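Speaker notes - retail buying talk, Prinstead

Open with the stockroom figures. We carried 200 lines of kitchen and table goods last year, and 76 of them sold fewer than one a week. Pause there. Let people think about their own shelves.

Credit Manolis Tsakiris for the sales sheets. He did the sorting by supplier, Vikitico first, then Stusel. 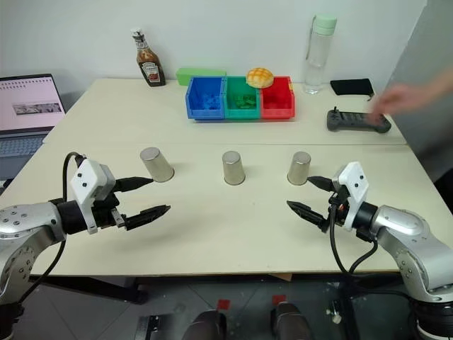 Next, reorder points. We used to reorder when a shelf looked thin. Since September we reorder at a set number per line - explain how Eirini Margaritis picked it. Skip the formula unless asked.

Returns: roughly 22 percent of Stusel returns were dents from shipping. Say we now ask for dividers in the carton.
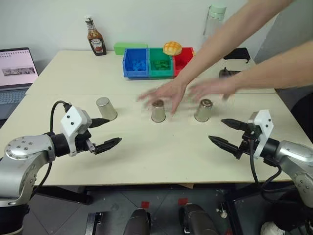 Drinkware is the slow category. It takes shelf depth and people buy it in sets. Metal cups with a taper, like these three, can go on display upside down, so the customer sees the base first. Price sticker goes inside the rim. Then move to the last topic, markdowns, and take questions.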